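Robots Clearing the Table: What to Borrow, What to Ignore

Posted in Kitchen Tips, Apr 25, 2019

Every few months somebody sends me a link saying a robot has learned to clean up a kitchen and I should retire this page. The latest is the write-up from the Mesov project, run out of a lab in Nurkville, and I read the whole thing over two evenings with a pencil. I have opinions. I also got a few decent dish-stacking tips out of it, so it goes on the tips page.

The method first. People clear a dining table using two hand-held grippers instead of their hands, and each gripper has a camera on it. They collected 626 of these clearing sessions. The recordings go into a program they call Giraldo, which is supposed to learn which thing to pick up, where to grab it, and what to set it inside. Then an arm tries it on a table it wasn't trained on.

The result they lead with is that the arm nested a bowl into a larger bowl or basin in 36 out of 39 tries. Sounds great. Read down and you find that a person had already put the basin within reach, and that a "try" ended as soon as the bowl stayed put. No scraping and no washing. Anyone who has cleaned up after a family supper knows that setting one bowl in another is the part a five-year-old can do.

I will give them this much, they used a messy table. I'm tired of demos with one mug on a white counter. Celery still lying across the back, odd bowls, a bottle on the table, that's closer to how I live.
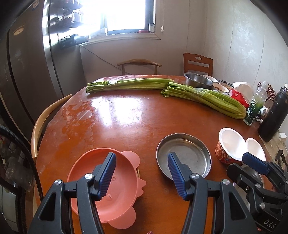
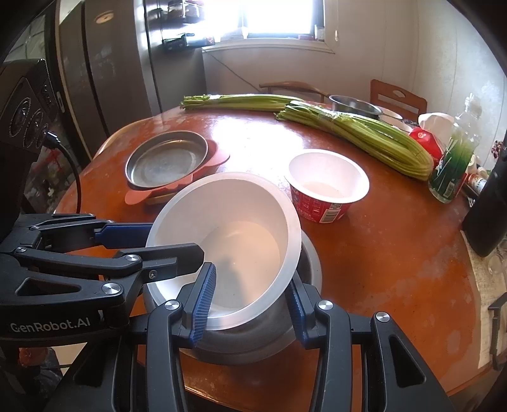
My other gripe is the comparison. They say Giraldo needs fewer grabs than an older program, Grurkex, but Grurkex was trained on 440 sessions and theirs had all 626. Well, sure. Give me more practice and I'll do better too. I would have liked to see both on the same pile of recordings. There is a line near the end saying they plan to do that in October. I'll believe it when I see it.

There's also no breakdown by what the dish was made of, and to me that's the whole question. Thin steel, a paper noodle bowl and heavy china don't want to be held the same way. They lump them all together as "vessels."

Now the useful part. Watching how people work when all they've got is two pinching fingers on each side shows you where your own habits are sloppy. Here's what I've tried at my own table.

Grab the rim, one finger in and one finger out. With wet hands I used to carry bowls by cupping the bottom, and I've dropped a few that way. Pinching the rim on both sides is steadier for anything wide. Skip this if the rim has a chip in it.

Put the biggest basin down first and bring everything else to it. I always did it backward, stacking small things and then hunting for something to hold them.

Tilt a wide bowl as it goes in. Dropped flat, a bowl can trap water under it and stick. If yours is already stuck, run cold water in the top one and set the bottom one in warm water for a minute. Don't pry with a knife.

Paper bowls and cups go in the trash before you stack anything. One squashed cup in the middle and the pile leans.

Produce goes last, on a shiny table especially. Long celery makes a decent fence along the back while you work, and you aren't moving it twice. Wrap it in foil for the fridge, it keeps far better than in the store plastic.

Wipe a glossy wood table dry when you're done, don't let it air dry. Water marks on that kind of finish are a pain. A soft cloth with a dab of plain mayonnaise left on for an hour has lifted fresh ones for me, but try it on a hidden spot.

As for buying a machine to do all this, the write-up gives no price and no time per table, and I looked for both. I timed myself on Sunday's mess and it took nine minutes, pots included.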